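Projekt Dranora - Zwischenstand Juli, Arbeitspaket Steuerung

Planer läuft jetzt auf beiden Armen, Build 2526. Umstellung auf die Plosness-Schnittstelle fertig, Doku fehlt noch. Griffe an schmalen Teilen weiter das Hauptthema: 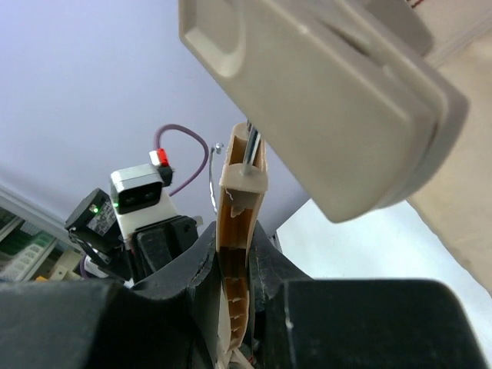 Regelschleife auf 1000 Hz, stabil. Kollisionsprüfung zwischen den Armen noch zu vorsichtig, bricht oft ab. Ticket 3018 offen, liegt bei Gautier. Kalibrierung der Handgelenkkameras wird nach Vustuvitz nachgereicht.

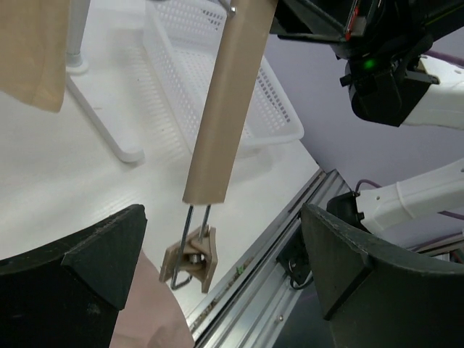 Lesezeit: 1 Min.

Erkennung dünner Drähte und Stäbe bei über 76 Prozent, Ziel nochnicht erreicht. Nächster Schritt: Tiefendaten filtern, dann neu trainiren. Budget im Plan.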